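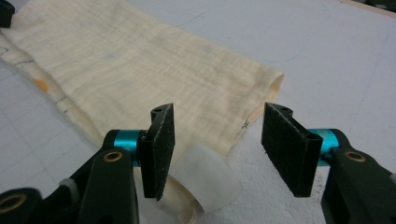

*Cream gauze on the cutting mat.*

**FOR IMMEDIATE RELEASE - 8/23/23**

# Tatness sewing rooms to reopen in October with free mending sessions

Tatness, near Stivham - The sewing rooms on Mill Lane open again in October after 14 months shut. New roof, new wiring, proper lights over the tables at last. Free mending sessions two evenings a week, open to anyone, no need to book for the first month.

The rooms are run by Otura, the Stivham textile charity, with Obura, the fabric reuse shop on the High Street. Obura is giving the cloth. Otura is running the sessions and paying the heating bill.

**What's on offer**

- Mending evenings - bring a garment, any state, clean please. Hems, zips, knees, elbows.
- Beginners' hand sewing - six weeks, small groups, needles and thread provided.
- Light fabrics course - gauze, muslin, voile. How to cut it without it creeping all over the table, how to hem it so it doesnt fray. Asked for by a lot of people on last year's waiting list.
- Machine hire by the hour, once you've done the short safety talk.
- Curtain club, for anyone with big flat pieces and no floor space at home.

There are 76 places on the taught courses for the autumn. Mending evenings are first come, first served. Children welcome with an adult, but not on the machines.

**The building**

Built as a glove workshop, then a store, then empty. Otura took it on with a long lease from the parish. The roof went in the winter storms and the upstairs floor had to come out with it. Repairs were paid for by local gifts, a summer sale at Obura and some 400 hours of unpaid work by people in Tatness and Stivham. Step-free entrance at the side, accessible toilet on the ground floor. Upstairs stays closed for now - the stairs still need a handrail and we are waiting on the joiner.

**Fabric wanted**

Obura is collecting for the rooms until the end of next month. Cotton, linen, wool and gauze, any length over a metre. Marked or stained is fine, we cut round it. No foam, no carpet, no part-used pillows please. Drop off at the shop counter in opening hours, not on the step overnight as it gets rained on.

**Costs**

Mending evenings free. Taught courses £2 a session, payable on the night, cash or card. Anyone who can't manage that should have a quiet word at the desk and it will be be waived.

**Notes to editors**

Otura has run textile classes in Stivham since the old library closed. Obura is its trading partner and gives its surplus to the charity. Interviews and a look round before opening can be arranged through the Otura press desk. Full timetable to follow, opening night details with it.

ENDS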